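Teaching the two-arm pencil case task: notes for club members

Revised 10th September

These notes cover the second bench exercise for the school robotics club. Members should already have finished the single-arm block exercise and should know how to stop both arms from the control desk. Questions about the bench go to Manaia Pirihi, and questions about the software go to Huia Pomare.

The task

One arm holds a soft pencil case steady. The other takes hold of a pencil at the open end and moves it. The two arms are driven separately by the operator, and the movements are recorded so that a model can be trained on them later. A full attempt is called an episode. The club's target for the term is 174 usable episodes.

Before you start

1. Switch on the left arm, then the right. Wait for each to report its home position before touching the other.
2. Check the clamps at the front edge of the table by hand. A clamp that moves at all must be tightened and the calibration repeated.
3. Run the calibration script. It writes one file per arm. Do not copy files from another bench, even if the arms look the same.
4. Open and close each gripper fully, twice. If the fingers stop short, look for a trapped cable before changing any settings.
5. Start a new session folder under your own name. Jarrah Henare lost an afternoon's work in February by recording into the previous group's folder.

Placing the objects

Put the case near the middle of the table, where both grippers can reach it without either arm being fully stretched. Turn it a little between episodes. A model trained on one fixed position will learn that position and very little else. Other small objects may stay on the table provided they are out of the path of both arms, and they should be moved from time to time as well.

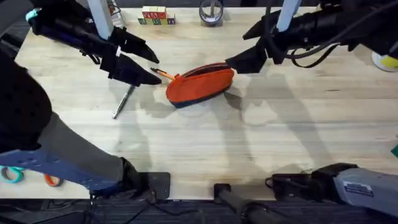

Holding a soft object is harder than holding a block. The fabric gives way under the finger, and the motor current rises slowly, so the operator gets little warning that the grip is too tight. Set the holding arm's current limit to 39 per cent for this exercise. Higher values drag the case across the table, and lower ones let it turn when the pencil is pulled.

Recording an episode

1. Bring the holding arm in first and let it settle.
2. Approach the pencil along its own length, fingers slightly open. Coming in from the side tends to push it round.
3. Close on the pencil, pause for one second, then pull in a straight line. The pause matters -- it gives the trimming script a clear point to work from.
4. Lower the pencil to the table and open the fingers before lifting the arm.
5. Return both arms to home and press stop.

The recorder cuts off at 3000 steps. An episode that reaches the limit should be deleted, even if the pencil came out. A practised operator will finish well inside it; Gemma Lombardi's demonstration episode, which is in the shared folder, runs to 1186 steps.

Common faults

Arm lags behind the controller: the bus is probably overloaded. Close the live plot window.

Case slides towards the holding arm: the arm is pulling as it closes. Lower the elbow and try again.

Gripper closes above the pencil: the wrist calibration is out. Repeat step 3 of the set-up.

At the end of the session, send both arms home, switch off the right arm and then the left, and enter the number of episodes kept and deleted in the bench log.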